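第3章 安放、装纸与首次打印

适用机型:Nevudico Dodia 933 台式标签打印机
本章修订日期:2025年2月15日

开始之前,请确认已经按照第2章清点完包装内的附件,并撕下机身上的全部运输胶带。上盖内侧还有一条透明胶带,固定着打印头,颜色浅,容易漏看。胶带未撕下就通电,机器会在自检时停住,指示灯呈橙色闪烁。

本章的步骤请按顺序进行。已经装过驱动程序的用户可以跳过3.5节,但仍需完成3.6节的校准。

3.1 选择安放位置

打印机应放在平整、稳固的台面上。台面轻微晃动不会损坏机器,但会使标签边缘出现细小的锯齿,条码过窄时可能无法识读。

1. 在机身后方留出一掌宽的空隙,供电源线和数据线弯折。
2. 在机身前方留出标签出口的空间。使用剥离模式时,需要能把手伸到出口下方。
3. 上盖向后翻开,请确认上方没有搁板或吊柜挡住。
4. 避开暖气片、加湿器和阳光直射的窗台。热敏标签受热会变灰,装在机器里的纸卷也一样。
5. 将电源适配器放在台面上或固定在桌腿上,不要让它悬空拉扯插头。

注意:请勿将打印机侧放或倒置使用。纸卷传感器依靠重力复位,侧放时会误报缺纸。

注意:机身底部的四个橡胶脚垫不可拆除。在玻璃或其他光滑台面上使用时,可以另外垫一张防滑垫,但不要遮住底部的散热孔。

如果打印机与收银台、打包台共用台面,建议把需要贴标的物品放在出口一侧,已经贴好的放在另一侧。浅色台面上比较容易发现掉落的透明标签和剥离下来的底纸碎片。台面上的杂物请在装纸前移开,底纸边角一旦被带入走纸通道,清理起来比较费时。

浅色台面,第一张中放有一只黑色布袋。

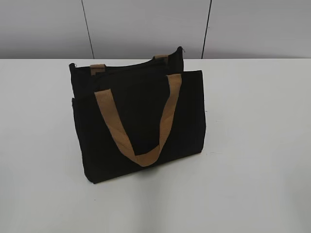
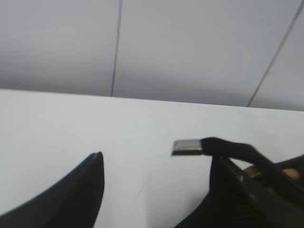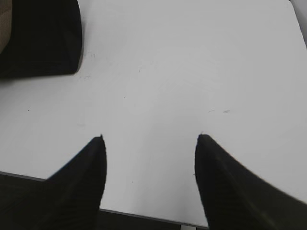

布料、帆布和无纺布制品不适合直接粘贴普通热敏标签,胶层在织物表面附着不牢,撕下时又可能留下残胶。这类物品请使用吊牌纸,并在驱动程序中把介质类型改为“吊牌(带孔)”。吊牌纸的装法与标签纸相同,校准时需要选择另一种传感方式,见3.6节。

3.2 连接电源

1. 确认机身背面的电源开关处于“O”位置。
2. 将适配器的圆形插头插入机身背面的电源接口,插到底。
3. 将电源线一端接到适配器,另一端接到墙上的插座。
4. 将开关拨到“I”。指示灯先亮白色,随后变为蓝色常亮。

只使用随机附带的适配器。笔记本电脑的适配器即使插头能插入,电压也可能不符,由此造成的主板损坏不在保修范围内。

不要把打印机与电热水壶、热封机等大功率设备接在同一个插线板上。热封机启动时的电压波动会使打印机在打印过程中重启,已经发送的任务会丢失,需要重新发送。

小心:请勿用湿手接触插头。需要长时间停用时,先关闭开关,再拔下插头。

3.3 安装纸卷

随机附带的试用纸卷由 Van Wyk 供应,每卷300张,热敏面朝外。使用其他纸卷时,请先确认热敏面的方向:用指甲在纸面上快速划一下,出现深色划痕的一面为热敏面。

1. 同时按下机身两侧的灰色卡扣,向后翻开上盖,直到听到卡入声。
2. 向外拉开左右两片纸卷支架。两片支架联动,只需拉动一侧。
3. 将纸卷放入支架之间,使标签从纸卷上方引出,热敏面朝上。
4. 慢慢松开支架,让它们夹住纸卷的芯筒。用手指拨动纸卷,应能自由转动,又不左右晃动。
5. 拉出一段标签,从两侧的导纸片下方穿过,拉到出口之外。
6. 转动绿色调节轮,使导纸片刚好贴住标签的两边。
7. 合上上盖,在两侧同时向下按,直到两个卡扣都锁住。
8. 按一次进纸键。机器会送出一张空白标签,并停在标签之间的间隙处。

注意:导纸片夹得过紧,标签会拱起,打印出的文字会逐渐变短。夹得过松,标签会偏向一边。如果连续几张的左边距不一致,请重新调整绿色调节轮。

注意:打印头位于上盖前端的内侧,是一条深色的窄条。装纸时不要用手指、剪刀或指甲碰触它。刚打印完大量标签后,打印头温度较高,请稍等片刻再打开上盖清洁。

纸卷芯筒的内径如果与支架不符,请使用附件袋中的转接环。转接环分左右,带缺口的一只装在左侧。缺口方向装错时,支架合不拢,不要强行按压。

使用折叠式标签纸时,不需要安装在支架上。把纸叠放在机身后方,让标签从背面的进纸槽穿入,再按第5步继续操作。纸叠的高度不要超过进纸槽,否则纸在上升时会产生阻力。

3.4 剥离模式与撕纸模式

出厂时机器设置为撕纸模式。打印完成后标签停在撕纸口,由使用者沿锯齿边撕下。

需要边打印边取标签时,可以改用剥离模式:

1. 打开上盖,拉出约一掌长的标签。
2. 撕去伸出部分的标签,只留下底纸。
3. 打开前面板下方的剥离门。
4. 将底纸绕过银色的剥离杆,从剥离门下方的窄缝中穿出。
5. 合上剥离门,再合上上盖。
6. 在驱动程序的“介质处理”中选择“剥离”。

在剥离模式下,机器每打印一张便会停下,等标签取走后再打印下一张。出口处的感应器可能受强光影响,表现为标签还在出口,机器却继续打印。遇到这种情况,请把机器转一个角度,或者调整台灯的位置。

太短的标签和胶性过强的标签不适合剥离模式,标签会沿着底纸一起绕到剥离杆下方,粘在滚轴上。处理方法见3.8节。

3.5 安装驱动程序

打印机支持 USB 和有线网络两种连接方式。同一时间请只使用一种。

用 USB 连接:

1. 先不要连接数据线。
2. 打开附件中的说明卡,按照卡上的地址下载安装程序。
3. 运行安装程序,在型号列表中选择“Dodia 933”。
4. 安装程序提示“请连接打印机”时,再将数据线接到电脑。
5. 等待提示“打印机已就绪”,点击“完成”。

如果先接了数据线,系统可能会自动装上一个通用驱动。通用驱动可以打印文字,但无法设置标签间隙,也看不到剥离选项。请在系统的打印机列表里删除它,拔下数据线,再从第1步重新开始。

用有线网络连接:

1. 用网线将打印机接到路由器或交换机。
2. 关闭打印机,再重新打开,等指示灯变为蓝色常亮。
3. 按住进纸键,指示灯闪烁 2 次后松开。机器会打印一张网络信息标签。
4. 运行安装程序,选择“网络打印机”,输入标签上的地址。
5. 在出现的列表中核对序列号,确认后点击“添加”。

网络信息标签上的地址由路由器分配,路由器重启后可能改变。多台电脑共用时,建议在路由器中为打印机保留固定地址,具体方法请参阅路由器的说明书。

安装完成后,请在驱动程序中设置以下各项:

纸张宽度:按标签本身的宽度填写,不包括底纸。
纸张高度:按单张标签的高度填写,不包括间隙。
介质类型:普通标签选“标签(有间隙)”,收据纸选“连续”,吊牌纸选“吊牌(带孔)”。
打印速度:首次使用请保留默认值。
打印浓度:首次使用请保留默认值,打印测试页后再调整。

3.6 校准传感器

更换不同规格的标签后需要重新校准。更换同一规格的新纸卷则不需要。

1. 确认上盖已经合好,指示灯为蓝色常亮。
2. 在驱动程序中打开“工具”页,点击“校准”。
3. 选择传感方式。有间隙的标签选“透射”,背面有黑标的纸选“反射”,带孔的吊牌选“孔位”。
4. 点击“开始”。机器会连续送出几张空白标签,然后停下。
5. 按一次进纸键,检查标签是否停在撕纸口的正确位置。

标签停得过前或过后时,可以在“撕纸偏移”中进行微调。数值为正时标签向外移,为负时向内缩。每次改动后请按一次进纸键查看效果。

注意:吊牌纸的孔不在中间时,需要先移动孔位传感器。打开上盖,找到走纸通道里的蓝色滑块,把滑块上的箭头对准孔的位置。滑块移动时应有轻微的阻力,没有阻力说明滑块已经脱出导轨,请将它向后推回。

校准过程中打开上盖,校准会中止,原有设置保留不变。

3.7 打印测试页并调整浓度

1. 在“工具”页点击“打印测试标签”。
2. 查看标签上的横线、竖线和条码。
3. 用扫描枪或手机识读条码,读出的内容应与条码下方的数字相同。
4. 查看四角的定位符号是否完整。

文字发灰、线条断续时,将浓度提高一级,再打印一次。笔画粘连、条码的空白处变窄时,将浓度降低一级。浓度过高会缩短打印头的使用时间,调到条码能够稳定识读即可。

提高浓度后仍有一条固定的白色竖线,多数情况是打印头上沾了灰尘或胶。请先关机,用附件中的清洁笔沿同一方向擦拭打印头,等笔液挥发后再合上上盖。清洁笔用完后,可以用蘸有异丙醇的无绒棉签代替。不要使用香蕉水、洗甲水或含香精的湿巾。

测试页右侧的符号缺失时,请回到驱动程序检查纸张宽度。把底纸宽度当成标签宽度填写,是这里最常见的错误。

3.8 首次使用时的常见情况

指示灯橙色闪烁,不走纸
上盖没有锁好,或者运输胶带没有撕下。打开上盖检查,再从两侧同时按下。

指示灯红色常亮,驱动程序显示代码 193
机器找不到标签间隙。检查介质类型是否与纸卷一致,然后按3.6节重新校准。使用连续纸时误选“标签(有间隙)”,也会出现这个代码。

打印出来是空白标签
纸卷装反,热敏面朝下。取出纸卷,左右调换后重新安装。热转印标签不带热敏层,不能在本机上使用。

每打印一张便多送出一张空白
纸张高度填写过大,或者排版软件中的页面高度与驱动程序不同。两处的数值应当一致。

标签粘在滚轴上
关闭电源,打开上盖,沿走纸方向慢慢拉出标签。残留的胶可以用一张新标签的胶面反复粘贴去除。不要用刀片刮滚轴,橡胶表面出现刻痕后,标签会周期性地跳动。

打印到一半停止,稍后自行继续
打印头温度达到上限,机器正在冷却。连续打印大面积黑色图案时容易出现。可以降低浓度或速度,也可以将任务分成几批发送。

任务已发送,机器没有反应
查看系统的打印队列是否处于暂停状态。使用网络连接时,请重新打印网络信息标签,核对地址是否改变。

3.9 纸卷的存放

未使用的纸卷请留在原包装袋中,平放在阴凉干燥处。竖放时间过长,边缘的胶会渗出,粘住相邻的纸层。已经开封又暂时不用的纸卷,请用胶带固定好末端,装回袋中封口。

热敏标签不要与塑料文件袋、橡皮或胶水放在一起,其中的增塑剂会使字迹变浅。需要长期保存的标签,例如档案盒上的编号,请选用带保护层的热敏纸。

冬季把纸卷从室外拿进室内后,请先放到与室温相同再拆袋。表面结有水汽的标签进入机器后,会粘附在打印头上。

如果完成本章步骤后仍无法正常打印,请记下指示灯的颜色和驱动程序显示的代码,连同机身底部的序列号一起提供给 Drurnavville 服务中心。寄送机器前请取出纸卷,并把打印头用原来的泡沫片垫好。电源适配器也需要一并寄回。

网络共享、模板的制作与导入见第4章。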